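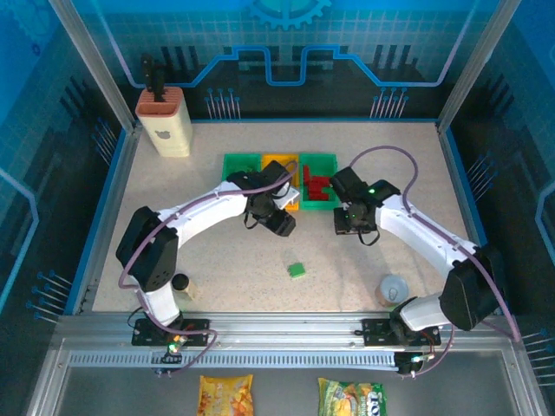 From: Ilona Szilágyi
To: cell-upkeep list
Subject: Re: Left arm drifting toward the rail after a restart

Ju-won Yang wrote:

> We have the two-arm cell in the Osness room running again, but the left arm won't hold its taught positions. After a restart it comes back a few millimeters nearer the front rail than it should, and by the afternoon the gripper is touching the rim of the middle tray on the way down. The right arm is fine. I re-homed both arms twice and it made no difference.
>
> I have not touched the calibration file. Before I do, is there something mechanical I should rule out? We are on the Hudosura controller with the Durkent mounting plates, the black ones. The rail was moved in October when the walls went on.
>
> Also, how often are people greasing these? The sheet in the Ghaffari binder says every 3,000 cycles and I can't tell if that means the gripper or the whole arm.
>
> Ju-won

Ju-won,

Leave the calibration file alone for now. If you correct it in software and the plate is loose, you will be correcting it again next week.

We had the same fault on our cell, also on the left arm, also after the rail had been moved. It was the mounting plate. The plate clamps to the rail with T-nuts, and if one of them has turned in the slot it will feel tight on the wrench and still let the plate creep. The arm spends its day reaching toward the back of the table, so the load on that plate is always in the same direction.

What I would do, in this order:

1. Park both arms, power down at the controller, and wait until the lights at both bases are out.
2. Put a pencil mark on the rail at each side of the left plate.
3. Hold the arm low on the base, not by the long link, and try to rock it front to back. Any click means a T-nut.
4. Back out the plate screws one at a time. Look down the slot and check that each nut is lying across it. Retighten to 8 Nm, going corner to corner.
5. Power up, home, and run the tray approach 20 times at low speed with nothing in the gripper. Check the pencil marks.

If the plate hasn't moved and the gripper still comes down in the wrong place, look at the cable. Your purple cables are looped the way ours used to be, and on the left arm the loop goes over the upper link toward the trays. When the wrist turns, a short loop can pull on the bracket. Give it more slack and fix it at the link end only. The loop on a right arm usually stands up higher and gives less trouble, so I wouldn't redo both.

The thin black cables along the front of the rail are worth a look while you are down there. Ours hung free too, and one connector worked itself half out of the left base. That gave us a lost position at startup, which looks a lot like what you describe. Push each one home and tie it to the slotted strip, leaving enough length to slide the plate.

For the test itself, use one cube in the open space between the arms and have the left arm place it in the green tray on its own side. Keep the red blocks in the right-hand tray out of it until the left arm repeats properly. A full tray hides a small error, as the blocks shift when the gripper touches them.

On grease: the 3,000 is for the gripper slides only. Wipe off the old grease first and use very little. The arm joints are sealed and you shouldn't open them. I can't find where the binder says this clearly, so I have written it in the margin of our copy and you may want to do the same.

If it passes all of that and still drifts, run 100 cycles, save the controller log and send it to me off list. I would want to see whether the error grows steadily or jumps at each restart. A jump points to the connector or the homing switch. Steady growth is nearly always the plate.

Once it holds, re-teach the middle tray first. It has the least clearance on the left arm's path.

Ilona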